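4.2 Waiting times

Families in the Senero sample filed 288 petitions for relatives abroad, and by June only 22 had produced an interview date. The consulate's published schedule promises a decision within 30 weeks, a figure our respondents quoted to us with some affection, as one quotes a favorite uncle. Hellwig's coding of the letters shows that most delays began with a request for a document already in the file. Several applicants had sent the same birth certificate three times, and one had it returned for being too old.

Fees behaved more reliably. They arrived on time and rose twice during the study. The Jemow households, which applied through a lawyer, paid more and waited just as long.

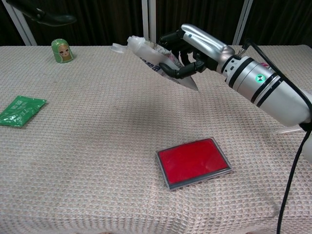 Figure 3. Robotic hand holding a white tube with a white cap.

Section 4.3 turns to refusals, where the paperwork moves considerably faster.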